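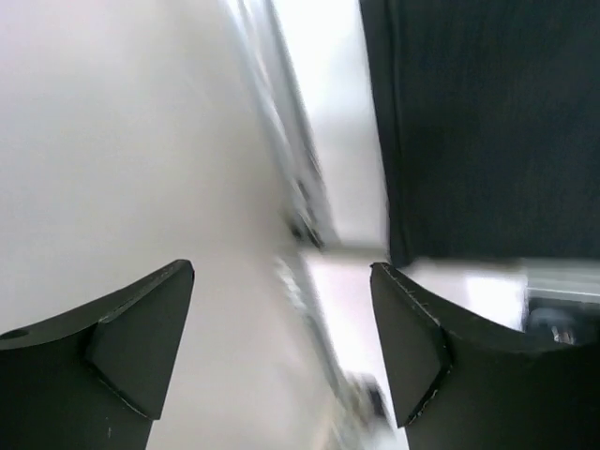

Church History and Exegesis, Unit 4
The Letter to Philemon: Occasion, Form and Reading
Notes prepared by Huguette Leclerc

1. The text

Philemon is the shortest of the letters that bear Paul's name. It has 25 verses and no chapter divisions, so references give the verse number only (v. 10, not 1:10). Paul writes as a prisoner (v. 1) but does not say where. Ephesus, Caesarea and Rome have all been proposed. The case for Ephesus rests mainly on distance: Colossae is close enough that the request for a guest room (v. 22) reads naturally. The case for Rome rests on older tradition and on the link with Colossians.

2. Who is addressed

The greeting names Philemon, Apphia, Archippus and "the church in your house." After v. 3 the Greek shifts to the singular "you" and stays there until v. 22, where the plural returns. Students should mark these changes in their own copies, as most English versions do not show them. The letter is directed to one man but was meant to be heard by a group. Marleny Bedoya's paper in the course reader argues that this setting puts more pressure on Philemon than anything Paul says outright.

3. Outline

vv. 1-3 Greeting
vv. 4-7 Thanksgiving
vv. 8-20 The appeal for Onesimus
vv. 21-25 Closing remarks, greetings, blessing

Note that three words in the thanksgiving come back in the appeal: love (vv. 5, 7, 9), sharing (v. 6, compare "partner" in v. 17) and the refreshing of hearts (vv. 7, 20).

4. Why was Onesimus away?

The traditional view is that he ran away, perhaps after stealing. The letter never says he fled. Verse 18 is conditional – "if he has wronged you or owes you anything" – and can be read as tact or as real uncertainty. A second view holds that he went to Paul as a friend of his master, to ask for help in a dispute. A third holds that the church sent him. Each view has trouble with at least one verse. Verse 11 (useless, now useful) is a pun on his name and should not be pressed for details of his conduct.

5. What does Paul ask for?

Verse 16 is the center of the debate: "no longer as a slave but more than a slave, a beloved brother." Paul adds "both in the flesh and in the Lord," and the first phrase is hard to limit to worship. He does not use the ordinary word for setting a slave free. Verse 21 expects Philemon to do "even more than I say," and leaves the content open.

6. For next session

Read Colossians 3:18-4:9 and compare the treatment of slaves and masters there. Colton MacDonald will present on Col. 4:9. Written responses should be no longer than 400 words and should cite verses directly.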